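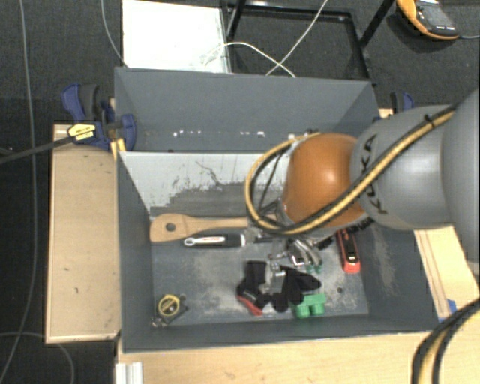
Bin picking, mixed tools. KUKA arm, metal gripper, gray bin clamped to the bench.

Chores by machine: where the Bruswood bench stands
Posted 05/03/2021 by Zaid Khoury

This gallery page goes with the bench notes Güven Özkan and I have been keeping since November. The question we were given is a plain one: which household and shop-floor chores can a machine take over now, and which ones still need a person. We started with the chore that turns up in both places, putting things away. A kitchen drawer and a tool crib pose the same problem once the contents are mixed.

Only the tool bin is on the page so far. The notes below go with it.

Bin contents
Mixed on purpose. Long handles lie along the back, black fabric pieces are in the middle near the front, and a tape measure sits in the front left corner. There is also a bright green toy-like block. Each item calls for a different grasp, and no single approach angle suits all of them.

Long handles
The wooden utensil is wide at one end and narrow along the rest. Grasped off center, a part like this swings on the way up and can strike the wall. Our rule is to grasp near the balance point, then lift straight up for the first few inches. The planner accepts the rule but has no good way of finding the balance point on a tool with a metal head.

Fabric
The hardest class on our list. A rigid part has one shape to match against. A sock has a new one every time it is put down. Picking up one piece of cloth is a fair task for current hardware – sorting, pairing and folding it are three separate tasks, and we would not quote a price for any of them.

Compact parts
A tape measure is close to ideal for size and stiffness. The difficulty is the corner. Two walls take away most of the finger clearance, and the usual fix is to nudge the part into the open before closing on it. That adds a second motion to every corner pick.

Cables
The yellow and black bundle runs outside the arm and loops at the wrist. The loop needs enough slack for full wrist rotation, and slack takes up room over the bin. We plan wrist moves around it. Anyone pricing a cell should allow for this early.

Fixturing
Blue and black clamps at the sides of the bins. If a bin shifts, every taught position shifts with it. A home has no clamps on its drawers, so household results should be read with that in mind.

Test log
The Semaan series is 329 attempts across 6 item classes, with the bin remixed by hand after every 200. Fabric and corner parts account for most of the retries. The Varkoda planner is in its 2nd revision and still treats a bunched sock as a solid lump.

Current position
Shop floor, known parts, fixed bin: yes, with a person nearby to clear faults. Shop floor, mixed returns: partly. Household tidying: no. Güven puts the last one further off than I do – we have agreed to leave both estimates out.

Next on the bench: the same bin with a suction tool, on loan from Gremitz.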